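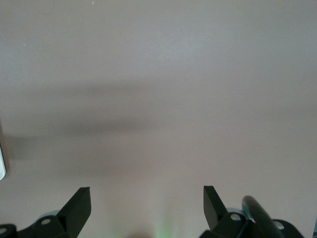
The Case for the Half-Kept Promise

23 September 2025
By the Wurkilby Review features desk

214 shares | 13 comments

Every August I buy a notebook. I know that January is the official month for becoming a different person, but January in Wurkilby is dark by supper and smells of wet coats, and I have never managed to reinvent myself in a wet coat. August still has some back-to-school in it. You can stand in the stationery aisle at Pladov with a pack of pens in your hand and feel, for the length of the checkout line, that you might be the sort of person who learns Portuguese.

This year I made the mistake of cleaning out the closet first, and found the other notebooks. There were 15 of them. I sat down on the floor and read them all, which took less time than it should have, given that most stop on page four.

The handwriting on page one is always lovely. By page three I have switched to whatever pen was closest. Page four tends to be a grocery list, and after that come the clean white pages, a great many of them, in very good paper.

What struck me, once I got past the urge to put the lot in recycling, was how little the promises had changed. Get up earlier. Call people back. Run. Read the big Russian one. I had been copying out the same list for most of my adult life, like a kid kept after class, and each time I had written it as though it had just come to me in a vision.

So I decided to do what the productivity people call an audit. I bought nothing. I took a pencil and went through the notebooks, marking each promise as kept, broken, or what I ended up writing as "sort of." There were 138 entries in all. Kept came to a figure I would like to hold back for personal reasons. Broken was respectable. But "sort of" had 80, and "sort of" is the column I've been thinking about ever since.

Take running. In one notebook I vowed to run a half marathon. I did not run a half marathon. I bought the shoes, ran to the Oei bridge and back a few times, hurt something in my hip that the doctor had a name for, and took up walking to the bridge instead. I still walk to the bridge. I have walked there in sleet. By any fair reading of the contract I failed, and yet I own a pair of working knees and know which of the herons is the bad-tempered one.

Or the Russian novel. I got as far as the second ball, or possibly the third, there being no shortage of balls. Then I lost track of who was a count and picked up a mystery that was lying around, and then another one by the same author. That year I read more books than I had in the five years before it. None of them was the one I had promised to read. Page one has it down in ink as a defeat.

Calling people back is harder to defend. I did not become a person who calls people back. I became a person who sends a postcard two weeks late with an apology on it, and I'm told these are now on several refrigerators.

The usual advice here is to make your goals smaller. I have read this advice in magazines, including this one, and I've even followed it. I once signed up for an app called Osusar that cut my ambitions into pieces so tiny that one of them was "sit near the guitar." I sat near the guitar for a month. The app sent me confetti. I can report that the guitar and I are on polite terms and that I can't play it.

A small goal you don't care about is just another chore with a checkbox. The big silly ones at least got me out the door, even if I wandered off somewhere on the way. I would never have walked to the bridge if someone had suggested that I walk to the bridge. I needed to believe, for a couple of weeks and against all evidence, in the half marathon.

I can hear the objection, mostly because I live with someone who made it over dinner. If you grade yourself on wherever you happened to land, you can't lose, and a person who can't lose gets smug and stops trying. Fair enough. I've met that person at parties. So I have kept the broken column, and I read it too. Some of what's in there should sting. There was a friend I meant to visit in the hospital and a letter I meant to write to my aunt, and there is no "sort of" for either of those.

The rest I've decided to stop being so stern about. I did buy the notebook in the end – green, lined, far too nice for me. Page one says Portuguese. It says it in lovely handwriting. So far I have learned how to order a coffee and how to ask where the library is, and I have found a bakery across town where they let me practice on them. They answer in English. The custard tarts are excellent, and I've started getting up earlier to beat the line.

Enjoying this story? Get our weekend newsletter, delivered every week. You can unsubscribe at any time.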